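Sestero Tabletop Cover Sheet, Brown: Review

By Syahrul Harahap
8 Jul 2022

Rating: 4 out of 5

I have two white tables pushed together in my workroom and they have been a nuisance since I bought them. The tops scratch if you slide a mug across them, they show every pencil mark, and the join between the two catches paper when you write over it. I wanted a cover that was large, flat, plain and cheap enough to replace when it gets ruined. The Sestero sheet is the third one I've tried and the one I'm still using.

What you get

One sheet, brown, on a cardboard core, with a paper band around it. There are no clips, no corner weights and no instructions. The listing calls it a "cover sheet" and leaves it at that. The surface is matte with no pattern and no printed grid. If you cut fabric or do anything that needs measuring marks, buy something else or plan to draw your own.

It comes in two sizes. I bought the larger one through Drarkeo for 51 dollars. The smaller one is fine for a single desk, but it would not have reached across the join on mine, which was the main thing I wanted covered.

Laying it out

Mine came out of the tube with a strong curl. I unrolled it curl side down, put books along the edges and left it overnight. By morning the ends were flat and most of the middle was too. I've since rerolled it the opposite way for an hour before laying it, and that works faster. Don't use an iron. I tried a warm one on an offcut and it left a shiny patch.

The top edge is my main complaint. It was not cut perfectly straight, and there is a low bump near the middle where the sheet doesn't want to lie down. Tape holds it for a few days and then it comes back. It doesn't affect anything I do, but if you're fussy about edges you'll notice it every time you sit down.

I left a strip of table bare along the back and a narrower one on the right. That was partly so I could keep things that don't need protecting on the hard surface, and partly because I didn't want to trim the sheet. It cuts easily with a utility knife and a metal ruler, though. Scissors leave a wavy line.

Using it

I put mine down in May and it has been in use most days. Small parts are much easier to find on it. A black screw on a white glossy top is easy to see, but a silver one disappears, and against the brown both show up. It also kills the glare from the overhead light, which used to bounce straight up at me in the evenings. I didn't buy it for that and it may be the thing I like most.

Things stay where you put them, within reason. It has a bit of grip, less than rubber and more than bare tabletop. Heavy items don't drag the sheet along with them unless you really shove.

Pencil rubs off with a clean eraser. Ballpoint doesn't come off at all. White glue peels away if you let it dry first, but it takes a little of the surface with it. Coffee left a ring I can still see from one angle. I haven't tried paint and wouldn't expect much.

Writing directly on top of it is comfortable, and the join underneath can't be felt through a single sheet of printer paper. With the cheaper cover I had before, my pen found that join every time.

Compared with the others

The Chin desk cover is thicker, lies flat right out of the box and has properly square edges. It is also dark, so small black parts vanish on it, and it smelled strongly enough that I kept it in the garage for two weeks. If you can put up with that, it's the tougher product, and I'd choose it for a workbench.

Rurnidport sells a thin roll you cut to length. It costs less and works for a weekend project, but it tore at the corners on mine almost right away. I still keep the end of the roll for painting jobs.

The Sestero sits between the two. It's lighter than the Chin and tougher than the Rurnidport, and the color is the most useful of the three. When I ordered, the listing had 225 reviews, and the complaints were mostly about the curl, which is fair.

Who it suits

Anyone with a white or pale tabletop who wants it covered and wants something dull to work on. It would be good for model building, sorting, small repairs, or kids' homework if the kids use pencils. I would not buy it for heavy cutting. A blade goes through it with very little pressure, and I have one slit near the front already — my own fault, but a real cutting mat would have taken it.

Good: large, no glare, small parts show up, easy to trim, hides the gap between two tables.

Bad: curls out of the tube, top edge isn't straight, ballpoint and coffee stay, no good under a knife.

I took off one star for the edge and the curl together. I'd buy the same size again, and I'll probably flip this one over when the front side gets too marked up. The back looks the same as the front as far as I can tell.

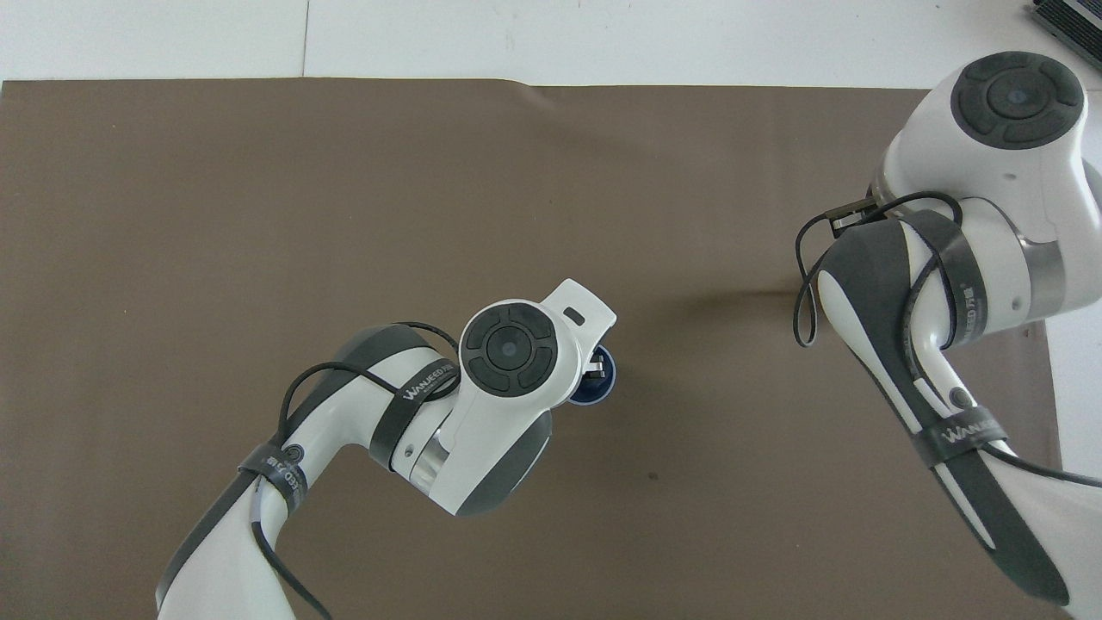 The brown cover over the white tabletop, with the bare strip and the seam at the back.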